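### 3.2 Where small things rest at the washbasin

The second part of our study concerns the counter beside the washbasin in hotel bathrooms. In the interviews carried out for the Levisell survey, guests said little about this surface, although they use it many times a day. We therefore looked at the objects on it directly. In total we collected 373 records of counters from 3 hotels of the Huaranga group, all with the same fittings and the same type of black amenity organiser.

For each record we noted which objects stood inside a container and which lay directly on the stone. We call the first group "held" and the second group "free". Towels were noted separately, as they are often put over the edge of the counter and do not compete for the same space. 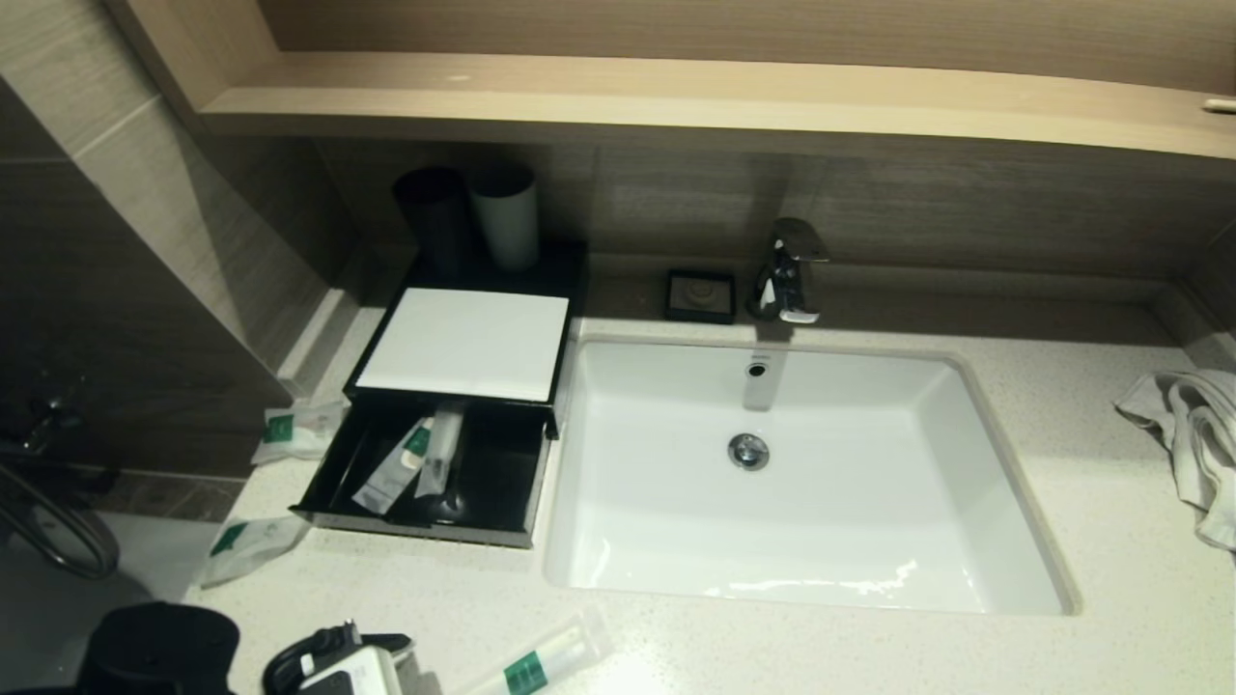

The distinction between held and free objects is simple on paper, but there are doubtful cases. A packet that lies half over the front edge of the counter was counted as free, and an item in an open drawer was counted as held, also when the drawer was pulled fully out. Cups were nearly always held. They are heavy enough to stay where the housekeeping staff put them, and the raised back part of the organiser gives them a clear place. The thin packets, on the other hand, have no such place of their own. They share the drawer and the front part with the white card, and when a guest needs one packet, the others are often moved too.

We also noted the position of the soap dish. In the Huaranga rooms it belongs between the organiser and the faucet, and it was rarely found elsewhere. The guests seem to accept this position – perhaps because the hand passes there anyway on the way to the water.

Figure 3 shows a mixed arrangement, which was the most common kind in our records. One packaged toothbrush lies across the white card, with its upper end near the paler cup, and is counted as held. A second packet with a green label lies near the front edge of the counter and is counted as free. Both cups stand at the back of the tray. The towel over the right side was entered on the separate list.

**Figure 3.** Mixed arrangement at the washbasin, with one packet held and one packet free. 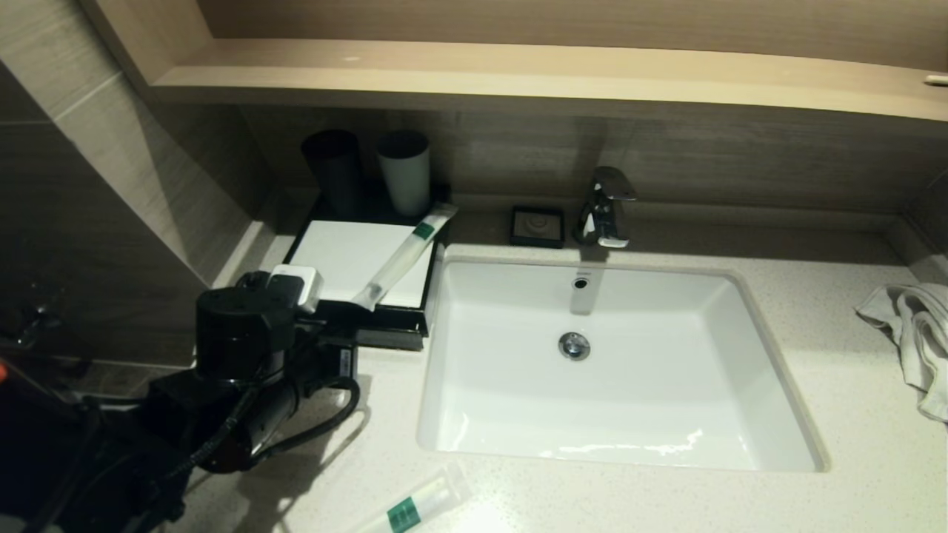

### 3.3 Coding of the records

All records were coded twice by the same person, with a pause between the two rounds. The second round was finished in February. Where the two codes were different, the later one was kept, and the case was marked in the Sekement file.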